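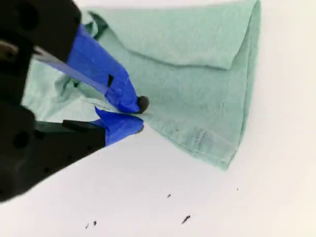
Folding towels: speaker notes

Talk for the Treltiveo home skills evening, January 2020
Speaker: Baptiste Joly

Slide 1. Opening

Good evening. I'm going to talk about towels for the next little while, and mostly about one kind: the plain, soft, single-color towel that everybody owns a stack of. The green one on the screen will do for all of it.

I ran the linen room at the Femari guest house before I started teaching. We folded every day. Most of what I know comes from that room and from getting it wrong there.

Ask for hands: who folds on the bed? Who folds on a table? Who folds standing up, against the chest?

(Wait for answers. Usually the bed wins.)

Slide 2. The surface

A bed is too soft. The towel sinks a little, the edges curl, and you can't smooth it without pushing it into the blanket. A table or a counter is better. It should be clean, smooth and clear of crumbs. At hip height you won't have to bend.

A light surface under a colored towel helps beginners, who can then see the edge of the cloth. At Femari we had gray tables and gray hand towels for one whole winter and the stacks looked terrible.

Leave space on all sides. If the towel hangs over the edge, the hanging part pulls the rest with it.

Slide 3. Before the first fold

Shake it once, hard, holding two corners. Lay it down. Smooth from the middle outward with a flat palm. Turn any curled hem the right way now – later it will be inside the fold and you'll feel it as a lump.

Check that it's dry. Press the hem between your fingers, where the cloth is doubled and dries last. A damp hem in a closed cupboard will make the whole stack smell by the end of the week.

Pick which side will face out. On a towel with a label, label side up, so it ends up hidden.

Slide 4. The pinch

(Slow down on this slide. Do it live with the demo towel.)

People grab too much. They take a fistful and lift, and the cloth comes up in a tent with creases running in every direction. You want a small pinch, between finger and thumb, at the corner or close to it. Just enough cloth to hold.

With a single layer you can slide a fingertip under the edge. On a smooth table that's easy. When the towel is already folded once, make sure you have both layers. If you take only the top one, the bottom stays behind and the fold opens up.

If you have to pick up from the middle, press down lightly first, then draw the cloth together into a small ridge and take hold of the ridge. This is how you drag a towel a little way across the table without lifting it. It leaves a wrinkle. Smooth that out before you go on.

Have the room try it. Hand out the practice cloths, one to a pair. Give them a few minutes. Walk around.

Slide 5. Flat again
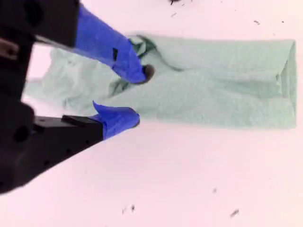
Adela wanted to know at the last session why she couldn't just fold the thing and flatten it afterward, seeing that it all gets squashed in the cupboard anyway.

My answer was that you can, and for cleaning rags I do. For bath towels and anything guests will see, wrinkles that get folded in stay in. The weight of the stack sets them. Flattening the finished bundle only presses the crease harder.

She said her cupboard has a door on it. Fair enough. If your cupboard has a door, take the parts of this talk you like.

Slide 6. The folds

For a hand towel:

Long edge to long edge.
Smooth toward the fold.
Short end to short end.
Smooth again.
Once more the same way if the shelf is shallow.

For a bath towel, fold in thirds lengthwise. Bring one long side in, then lay the other over it. Then fold in half from the short end, and in half again. The thick folded edge faces the front of the shelf. All the loose edges go to the back.

The thirds are hard to judge by eye. Bring the first side in, look at what's left uncovered, and compare the widths. They should match. If they don't, move the first side before you touch the second. After a month or so your hands learn it.

(Demo both. The bath towel is in the Lamrani bag under the table. Don't forget it like in July.)

Slide 7. Stacking

Measure the shelf first. Fold one towel, put it on the shelf and see if the door closes. Then fold the rest to match.

Stack no more than 8 hand towels in a pile. Higher than that and they lean. Bath towels, 3 to a pile, or the bottom one never gets used because it's too much trouble to pull out.

New laundry goes at the bottom. Otherwise the same two towels go around and around and wear thin while the rest sit there. At home I still forget this one.

Keep colors together if you like the look. It makes no difference to the cloth.

Slide 8. Things people ask

Fabric softener: I don't use it on towels. It leaves a coating and they soak up less.

Ironing: no. If the hem is badly twisted, pull it straight while it's damp and let it dry that way.

Rolling: good for baskets and suitcases. Rolled towels slide on an open shelf.

Folding boards: Plakero lent us one to try. It works well on shirts. A towel is too big for it, and I went back to the table.

Fitted sheets: a separate talk. Sign the sheet by the door if you want it.

Slide 9. Close

Practice cloths back in the box, folded please. I'll leave the last slide up with the bath towel steps while people pack up, and I'll stay by the front table for anyone who wants to go over the thirds again.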